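Housekeeping and Turnaround Team Member, Livgate Guest House
Posted by Benedita Guerreiro
Last updated: December

We're looking for someone to join the housekeeping crew at Livgate, and if you're the sort of person who gets a quiet kick out of a properly made bed and a bathroom that's been put right, we would love to hear from you!

Livgate is a small guest house with an attached row of self-contained flats, a short walk from the Barno ferry stop. Our guests are a mixed lot — families visiting the hospital, walkers on their way up the Gommont track, and a good number of people who come back every year and ask for the same room. Most of them stay two or three nights. That means plenty of turnarounds, and it means the person doing them has more to do with how the place feels than anyone at the front desk (me included).

You'd be working in a team of 4, usually in pairs. Mornings start at 9.30 with a cuppa and the room list. After that it's bedrooms, bathrooms, linen and kitchenettes until the last room is signed off, which in the busy season is mid-afternoon and in the quiet months can be as early as one o'clock. You're paid for the full rostered shift either way.

A fair bit of the job is bathrooms, so I'll go into some detail there. Ours are tiled floor to ceiling and fully refitted, and I'm very fond of them. Each turnaround starts with the linen: used towels up off the floor and into the basket before any water goes near the room. Then the shower gets done from the top down, walls and mixer first, then the glass, the handles, the tray and the drain.
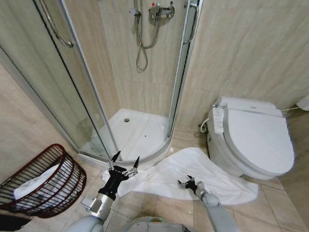
The curved glass doors take a bit of a knack. Wipe with the curve, top to bottom, then go back over the metal framing with a dry cloth so it doesn't spot. Bidet seats get their own cloth and a gentle spray, never anything abrasive, and the control panel is wiped with the cloth barely damp. The floor is always last, working backwards to the door. If you've never cleaned an electronic seat in your life, don't worry at all. I hadn't either before I came here, and you'll be shown.

Linen goes down to the laundry on the lower level, where we wash everything ourselves. Last year we got through 1,883 loads between the two big machines, and yes, there is a tally on the wall. Folding happens in the afternoon with the radio on. We fold in thirds, and the fold faces out.

What you'd be doing:
Stripping and making beds, singles through to kings
Cleaning bathrooms and kitchenettes to our checklist
Sorting, washing, drying and folding towels and sheets
Restocking soap, tea, coffee and toilet rolls
Writing up anything that drips, squeaks or has come loose, so Antunes Plumbing can look at it on their next visit

What we'd like from you:
You're comfortable on your feet, with bending, kneeling and carrying a full linen basket up one flight of stairs
You notice things — hair in the drain, a streak on the glass, the towel that's gone grey and ought to be a rag by now
You can work weekends, at least 2 a month
You're friendly with guests in the hallway and discreet about what you see in their rooms

Experience in hotels, aged care or domestic cleaning is terrific, but we're happy to train. Two of our current crew had never done paid cleaning before they started and they're now faster than me.

The position is permanent part-time, 3 shifts a week to begin with and more over summer if you want them. Award wages plus weekend penalties, uniform shirts supplied, lunch on shift, and staff rates on the flats for your family outside school holidays. We use fragrance-free products wherever we can, and gloves are provided in every size.

To apply, drop a resume and a few lines about yourself in at reception, marked for Benedita. A formal cover letter isn't needed. Tell me what work you've done, paid or otherwise, which mornings you're free, and when you could start. Shortlisted people will be invited in for a chat and a paid trial morning alongside one of the crew, so wear shoes you can kneel in. If you'd like to see the rooms before you apply, come by after 2 pm and I'll gladly show you through!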